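Thursday, late

Clinic in the morning, reading all afternoon, and I'm still not sold.

Tsehay Gebremichael rang at ten to ask whether I'd looked at the trial pack yet. I said I had looked at the cover. She laughed, but she does want an answer, and the slot won't be kept open for me for ever. So I made tea, did my nebuliser and read the thing properly, all the way to the appendix with the side effects in it.

The drug is called Flavis, or that's what they're calling it for now. You breathe it in twice a day and it is meant to thin the mucus and calm the inflammation at once. Two jobs in one inhaler. I have heard that before. The last one with two jobs did neither for me, and gave me a mouth like a pub carpet until January.

## What the pack says

The earlier study had 149 people in it. By the end there were 134. The pack says the others "did not complete", and leaves it there. Did they get worse? Did they move house? Did they get fed up with the taste? Fifteen people is a fair few to lose down the back of the sofa, and I'd like to know what they'd say if somebody rang them.

Then there's the graph. Lung function goes up in the first weeks on a nice steep line, and you have to look hard at the side of it to see that the scale doesn't start at zero. My own numbers go up and down by that much depending on whether I've slept. I wrote this in the margin and then felt petty, and then left it in.

Also the company, Menen, paid for the study, ran the study and wrote the summary for patients. I know somebody has to pay. I'd still read a menu differently if the chef had written the reviews.

I did the physio at four, full set, huffing away on the edge of the bed with the radio on. Fairly clear today. Washing sorted afterwards, slowly, with a sit down. 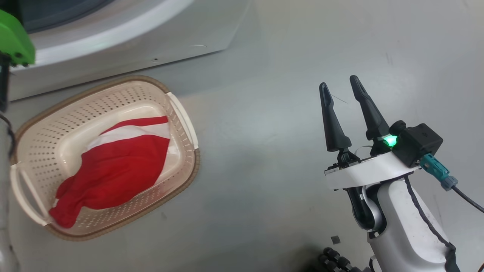 ## What Rodrigo says

Rang Rodrigo Ibarra after supper. He was on the Cisia trial two winters ago and he's the only one I know who'll tell me the boring parts. He says the visits are the worst of it. The pack says "up to 40 minutes", and he says to double that and add the parking. The nurses were lovely. He felt better for a while, but he'd also started walking to work that spring, so who can say. He can't, and he was in it.

He thinks I should do it. His view is that if everyone with a suspicious mind stays at home, the trials fill up with people who tick "much improved" to be polite. I told him that was flattery. He said yes, a bit.

## Questions for Saturday

Tsehay is doing the phone line at the weekend, so I'm going to ask her:

- why people dropped out, and when
- whether I stay on my usual antibiotics all the way through
- who pays the travel, and how long they take to do it
- what happens at the end if it works and I want to carry on
- whether I get my own results or just a thank-you letter

The fourth one matters most to me. Rodrigo had to hand his back on the last visit and that was that.

Peak flow a bit down tonight, cough dry, no temperature. Signed nothing. Pack is back in its envelope on the bread bin.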